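Garment Care and Finishing: Handout 7
Folding a T-shirt on a table

Mariama Gyamfi, Grabner College, Drornia
September

These notes go with the practical on folding knitted tops. Read them before the session and bring them with you. The shirt on the tables will be a plain short-sleeved T-shirt in black cotton jersey, size medium. If you want to practise at home, any T-shirt will do as long as the side seams are straight and the hem hasn't curled. Leave out anything with a large stiff print for now. Printed shirts are covered in Handout 9.

Most people can already fold a T-shirt. In the trade the difficulty is folding it the same way every time, to the same size, so that a pile stands up and a customer's bag closes. The packing room at Undier, where some of you will do your placement, sends out 2000 folded tops in a busy week. A person who folds well there isn't moving especially fast. They pick up each shirt once, and put it down where it needs to be.

The table

Use a table with a smooth top and nothing on it. A white top shows up lint and loose threads on dark clothing, and it makes the outline of a black shirt easy to read. Rounded corners are kinder to knitwear than square ones. Wipe the surface and let it dry before you start.

The height should let you reach the far edge without leaning your stomach on the near one. If you are short and the table is deep, turn the shirt sideways so that the long direction runs left to right. Several of you did this last term without being told and your folds were better for it.

Laying out

Hold the shirt by the shoulder seams, one in each hand, and give it a single shake. Lower the hem on to the table first, then bring the shoulders down away from you. Let the air out from under the body before you let go of the shoulders.

A shirt that has gone down badly usually shows it at the top. One sleeve or shoulder is turned up above the body, the side bulges, and the front and back hems don't meet, so that there is a small step along the bottom where one layer stops and the other carries on. Small wrinkles matter much less than any of these. Sort out the shoulder first. The hem step will often close up by itself once the shoulder is square, and if you begin with the hem you will have to do it again. 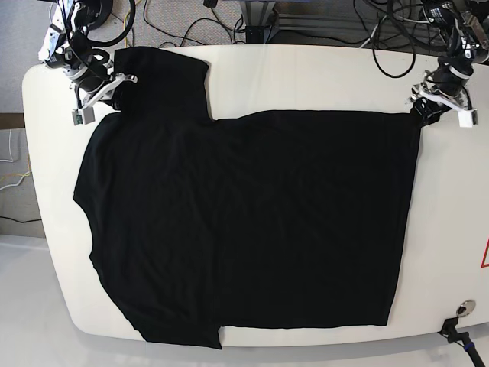
Finding the edges

On a black jersey the seams are hard to see. Use your fingertips. Start at the collar and follow the shoulder seam outwards until you meet the sleeve seam, then go down the sleeve seam to the armpit. From the armpit the side seam runs straight to the hem. Many cheap T-shirts are knitted as a tube and have no side seam at all, in which case you go by the armpit and the corner of the hem and draw a line between them in your head.

Name the parts as you touch them, at least for the first few shirts: collar, shoulder, sleeve, armpit, side, hem. In the assessment you will be asked to point to them.

Check whether the shirt is face up or face down. The front of the collar is cut lower than the back, and there is generally a label or a printed size at the back neck. For the shop fold you want the front against the table.

Tension

Knitted fabric stretches, and it stretches more across the body than along it. Hold the top edge at two points and draw them apart until the line between them is straight, then stop. If you see ridges running between your hands you have pulled too far. Let the fabric come back and smooth it with the flat of your palm, working from the middle towards the sides.

Keep your grip shallow. A pinch of fabric between finger and thumb is enough to steady a corner. When people grab a handful at the collar they leave a bunch of cloth there, and the bunch then travels into the fold. It is the fault I mark down most often.

Don't smooth with your nails, and take off rings with raised settings.

Working sideways

With the shirt turned, the hem is at one end and the collar at the other, and the body lies along the table. You fold the near side up and over, then the far side down and over, and your arms hardly leave the front half of the table. The near sleeve may hang over the edge at first. Lift it on before you fold, otherwise its weight drags the armpit out of line. 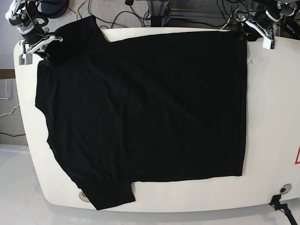
Right-handed people tend to prefer the collar on the left and left-handed people the other way about, but try both. What you must not do is change over halfway through a pile. The collars will end up facing different ways and somebody has to turn them.

The shop fold, step by step

1. Lay the shirt face down with the front flat and both sleeves out.
2. Square the shoulders, then the hem.
3. Take hold of one shoulder midway between the collar and the sleeve seam, and the hem directly in line with it.
4. Bring that side over on to the back of the shirt. The outer edge should lie parallel to the new fold.
5. Turn the sleeve back on itself so that it lies inside the folded side and doesn't cross the middle.
6. Do the same with the other side. The two sides should be the same width.
7. Bring the hem up to just below the collar, then fold in half again if the shelf calls for it. Turn the whole thing over.

The finished shirt should show the collar centred at the top with an equal amount of shoulder on either side. Run your hand down once and leave it alone. Patting and tweaking make it worse.

If you use a folding board, the steps are the same but the board sets the width. The Femuner boards in the cupboard are adult size only. Put them back upright. They warp if they are left lying under a pile, and two were lost that way last year.

Light and dark fabric

Black knit can look flat and featureless under a ceiling light, and then show a sheen where it catches the light from one side. Before you decide there is a mark on the cloth, move your head, or turn the shirt. A sheen will shift or go. A mark stays where it is. Real shine from wear or a hot iron is found on the raised parts, typically at the seams and the edge of the collar, and no amount of smoothing will take it off.

Lint is the other thing. Use a damp palm or a roller, in one direction, before folding and again on the top face afterwards.

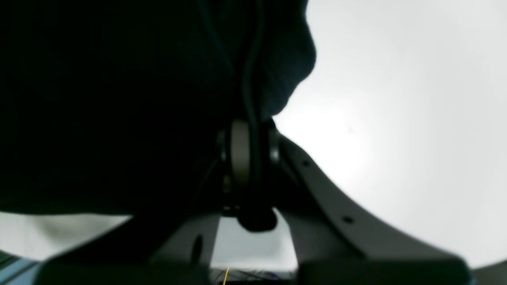 Shirts that arrive creased from the drier need to be dealt with before they are folded. Hang them for 20 minutes while you get on with something else. If the creases are still sharp, press from the inside on a medium setting, lifting the iron between places so as not to push the knit out of shape. Let the shirt cool flat. A warm shirt folded straight away takes a hard line at every fold, and you can't get it out without pressing again.

Practice for next time

Fold 20 shirts, or one shirt 20 times if that is what you have. Put the finished shirt against the previous one, or against a strip of paper cut to the width of your first good fold, and note where it differs. Write down which step you think caused it. I want the notes as well as the folding, and one side of a page is plenty.

In the assessment you will have 2 minutes for a single shirt, starting from a loose heap. Laying out is included in the time. Folding time alone is seldom the trouble, so spend your practice on the laying out.

Bring a dark top and a light one to the next session. We start on long sleeves.

Garment Care and Finishing, Grabner College, Drornia | Questions to Mariama Gyamfi at the workroom desk | © Grabner College | Back to top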